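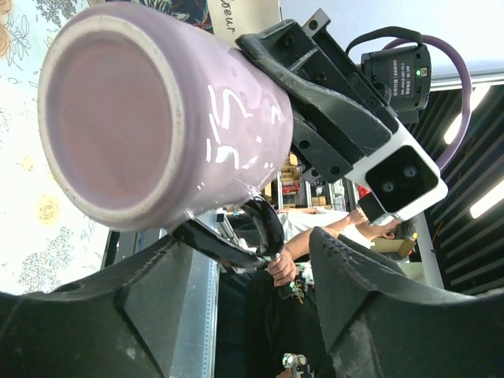
Lavender mug on its side, white squiggles and black handle showing

Ticket 700
Product area: tea table (cups and mugs, cloth, tray)
Subject: cloth creeping, mugs tipping, tray too small
Opened: 2023-06-13
Status: open, partly sorted

Hello Bridia support, me again! I said on the phone I'd keep a proper log this time, so I'm typing it into the ticket as I go and you'll have to forgive the rambling.

The trouble is the cloth moves. We've got the flowery one on the table, grey ferns and little orange flowers, and I do love it, but when a mug gets pushed along instead of lifted the cloth goes with it. You get a little ridge building up in front of the mug, the mug rides up on the ridge, and over it goes. The light ones are worst. The squiggly lavender one is the one I worry about most because it's my favourite and I'd never find another (I've looked).

Second trouble, possibly the same trouble: they don't all fit on the tray. So they end up bunched on the cloth next to it, all leaning on each other, and when you take one the neighbour comes down.

What I've been asked so far, with my answers:

Is the cloth the right size for the table? Yes, I measured it again. It drops evenly front and back.

Is there anything underneath it? There wasn't when I opened the ticket. See below.

Are any of the mugs chipped on the base? I ran a thumb round every one. One has a rough patch where the glaze stops, but it's always had that, and it's one of the steadier ones if anything.

Was the cloth washed before use? Ah. Yes. With softener. I know, I've read the leaflet since.

Attempt one - washing the softener out

Your colleague thought the softener might have left the cloth slippery, so I put it through again with no softener and an extra rinse, dried it flat over the airer and didn't iron it. It felt rougher on the back, definitely. I laid it out and pushed an empty mug across with one finger and the cloth stayed put for a bit, then crept. I'd call that better but not fixed. The creases were also a nuisance, because a mug standing on a fold will rock, so I gave in and ironed it on a low heat from the back.

Attempt two - something grippy underneath

I had a roll of Kokwood drawer liner in the cupboard, the rubbery sort with holes in, and cut a piece for the middle of the table. This made the biggest difference of anything so far! The cloth over the liner hardly moves at all. The edges still do, though, because my piece doesn't reach, and guess where everybody puts the mugs down. At the edges.

I also found that if the liner isn't flat you can see its outline through the cloth, and you get a tiny step where it ends. A mug placed half on and half off the step is worse than no liner. If you do this, please do it right across or don't bother.

Attempt three - changing how they're grouped

I'd been putting them out in a tight bunch because it looks cheerful, all the colours together. It is a silly way to set out mugs if the cloth is moving.
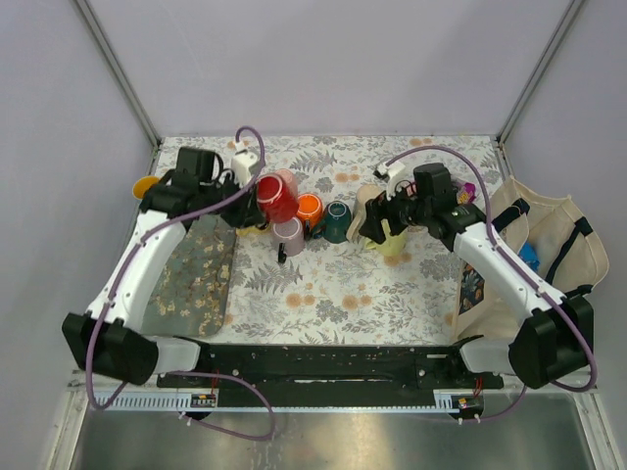

So I tried spreading them out with a hand's width between each, and of course then there's no room left for anything else on the table. No teapot, no biscuits. I tried a long line along the back and that was fine for me but awkward for anyone shorter, who has to reach over whatever's in front.

Handles matter more than I'd realised too. If two handles hook together you pull one mug and get both. I've started turning all the handles to face out, like the numbers on a clock, and I've had far fewer knocks. It does take longer to set up. I don't mind it, I put the radio on.

Turning cups upside down: I asked you about this and you said it was fine for the plain ones and please don't do it to anything with a painted rim. Noted. Upside down is steadier, I agree, but I'm not keen on the idea of rims sitting on a cloth all afternoon, so I only do it on a freshly washed one.

Attempt four - the tray

I do think the tray is half the problem. It's a lovely thing, green with flowers on, but it was bought for a teapot and a milk jug. Mugs on it are all right so long as you stop before it's full. When it's full, somebody adds one more, and that one perches.

Things I tried with the tray:

Short side to the front. Easier to lift from, less room behind it.

Long side at an angle. Looks nice and gets bumped at the corner.

A damp tea towel folded under it. Stopped it sliding completely. Left a damp patch on the cloth, so I won't be doing that again.

A bit of the Kokwood liner under it, cut smaller than the tray so it doesn't show. This is the one I've kept.

You wanted to know how full the mugs are when they tip, and I'm afraid that doesn't come into it, they've mostly been empty. I did test with water in the sink room so as not to soak everything. 300 ml in the biggest mug and it sat like a rock, liner or no liner. Empty it again and off it goes. So I can tell you it's light things on a slippery cloth and you can cross my tea-making off your list.

One more test you asked for, the time one. I set the table with the liner in and the handles out, left it 13 minutes, came back and checked for creep. None. Then I leaned on the table to see if that would shift anything (people do lean) and the cloth pulled at the front corner, which is where the liner doesn't reach. Same answer as before, really.

Reply from support, copied in so it's all in one place

"Thanks for such a full log. We'd suggest a full-size underlay in place of the offcut, clips at the corners if the underlay isn't enough, and a second tray so that no tray has to be filled. Please don't use double-sided tape on this cloth as it can lift the print. Could you confirm whether the underlay would need to be trimmed?"

Answering that: yes it would need trimming, our table isn't a standard length. I looked at the Galindo one in your list and it says it can be cut with ordinary scissors, so if that's right then please put me down for it. I'd like to know whether the cut edge frays, because the last thing I need is fluff on the rims. I'm less sure about the clips. I've had clips on an outdoor table and they catch on sleeves.

No tape, understood. I will confess I had the tape out on the side when your message arrived.

About a second tray: could it be a plain one? We've plenty going on with the flowers already. And with a lip, if you do one, a proper lip that would stop a mug going over the edge. If it has handles I'd prefer cut-out ones that don't stick up. 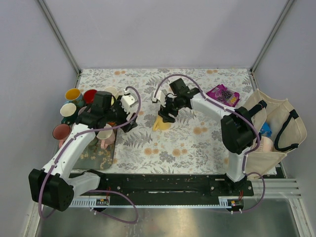

Amparo Chávez
Tea table and kitchen supplies, Tekesham

Adding a bit more after another go at it. I moved the mugs over to the side to see if the middle could be kept clear, and I much prefer it. You can get a plate down without playing skittles. The snag is the side is where the liner stops, so it's the underlay again, isn't it? I'd rather have that sorted before I make it the regular layout.

While I was at it I went through the mugs for wear. I'm not reporting any of this as a fault, it's more so you have it. A couple have tea marks inside that won't shift with washing-up liquid. Bicarb and a soft cloth got one clean and the other is soaking. I've stopped stacking them altogether, as I'd jammed two together in January and had to stand the bottom one in warm water to get them apart, with my heart in my mouth.

Still outstanding, from my side:

Underlay - waiting to hear whether the cut edge frays.
Second tray - plain, with a lip, price please.
Care leaflet - could you send a new one? Mine has been used as a coaster.

Please leave the ticket open until the underlay is down. I'll repeat the push test at all the corners with the lightest mug I've got and write the result in here the same day.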